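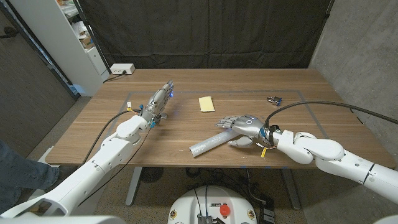
Werkstattbuch Karum, April
Eintrag 1082, angefangen 8:22 Uhr

Tischplatte und Rohrstücke für Cosus. Fortsetzung vom letzten Eintrag, die offenen Punkte von dort sind unten mit drin.

Platte
Das Öl von Birkavetti ist über Nacht eingezogen. Oberfläche mit der Hand abgefahren, an der hinteren Kante noch leicht rau, sonst gleichmäßig. Hinten mit feinem Vlies nachgegangen, nur in Faserrichtung, danach trocken abgewischt. Kein zweiter Auftrag. Beim letzten Mal haben wir zu dick aufgetragen und dann klebte die Platte eine halbe Woche lang.

Der Farbton ist wärmer geworden als vorher, ein ordentliches Braun, und die feine Maserung kommt besser heraus. Iolanda Brito hätte es lieber heller gehabt, weil man graue Teile auf hellem Holz ihrer Meinung nach schneller findet. Ich sehe das anders. Das Rohr ist hellgrau, auf dem braunen Holz hebt es sich gut ab, auch vor dem dunklen Hintergrund. Wir lassen es so, bis jemand ein Argument bringt, das über Geschmack hinausgeht.

Der Tisch wackelte beim Nachschleifen. Ein Bein stand auf dem Rest Klebeband, der seit dem Umräumen am Boden pappt. Band abgezogen, Kleber mit Spiritus entfernt. Wasserwaage längs und quer aufgelegt: längs gut, quer fällt die Platte etwas nach vorn ab. Filz unter die vorderen Füße gelegt, jetzt rollt das Rohr nicht mehr von allein los. Mit einem langen Stück ausprobiert, quer zur Platte abgelegt und losgelassen, bleibt liegen. Filz ist keine Dauerlösung. Stellfüße wären besser, dafür müsste man unten Gewinde einsetzen.

Rohrstücke
Neue Lieferung von Butkienė, ein Karton, Zuschnitt nach unserer Liste. Längen stimmen bis auf 3 Stück, die sind spürbar kürzer als der Rest. Beiseitegelegt und mit Filzstift innen am Rand markiert. Nicht wegwerfen, für Passproben taugen sie noch.

Schnittkanten wie gehabt: eine Seite sauber, die andere mit Grat. Das kommt vermutlich vom Sägen in einem Zug ohne Gegenlage. Ich habe die Stücke von innen mit dem Kegelentgrater gebrochen und außen mit der Schlüsselfeile einmal rundherum. Wer das übernimmt: wenig Druck, sonst bekommt die Wand eine Fase, die man später beim Zusammenstecken merkt. Späne mit dem Handfeger auf, nicht mit Druckluft — die Dinger laden sich auf und sitzen dann überall, auch in der frisch geölten Oberfläche.

Zwei Stücke haben Schleifspuren außen, längs. Funktional egal. Auf hellem Grau sieht man jede Schramme, mit etwas Seifenwasser ging der größere Teil weg, der Rest ist wirklich im Material.

Ablage auf dem Tisch
Ab jetzt liegt immer nur ein Rohrstück auf der Platte, der Rest bleibt im Karton unter der Werkbank. Wir hatten zu oft lose Teile am Rand, und was am Rand liegt, fällt irgendwann. Ablegen am liebsten schräg zur Vorderkante, mit der offenen Seite nach vorn. So kann man im Vorbeigehen hineinschauen, ob innen noch Späne hängen. Ein Stück gerade parallel zur Kante hinzulegen sieht ordentlicher aus, ist aber unpraktischer beim Aufnehmen.

Überlegt, eine Lage mit Bleistift auf dem Holz anzuzeichnen. Verworfen, Bleistift geht in geöltes Holz hinein und ist dann schlecht herauszubekommen. Kreppband an der Vorderkante wäre denkbar, frühestens wenn das Öl ganz durchgehärtet ist. Im Datenblatt von Birkavetti stehen 8 Tage bis zur vollen Belastung, bis dahin keine Schraubzwingen auf der Fläche und keine nassen Lappen liegen lassen. Kaffee bitte auch woanders.

Ein Kratzer ist schon wieder drin, kurz, nahe der rechten hinteren Ecke. Nicht tief. Vermutlich vom Karton, den ich selbst quer darübergezogen habe. Mit etwas Öl auf dem Lappen eingerieben, mal sehen.

Verbrauch
Öl: Dose noch gut halb voll, Deckel hat eine Delle und schließt schlecht, deshalb Folie dazwischen.
Vlies fein: 22 Blatt, reicht.
Kegelentgrater: wird stumpf, neuen bestellen.
Öllappen hängen ausgebreitet draußen am Geländer. Nicht in den Mülleimer knüllen.

Offen
— Butkienė wegen der kurzen Stücke anschreiben (macht Iolanda)
— Stellfüße heraussuchen, Gewindemaß vorher am Tischbein prüfen
— Karton beschriften, im Moment steht nur »Rohr« drauf, und das steht auf dem anderen auch
— Restlänge vom alten Zuschnitt ausmessen, liegt hinter der Tür

Pause 11:40, danach weiter mit den Passproben, kommt in einen eigenen Eintrag.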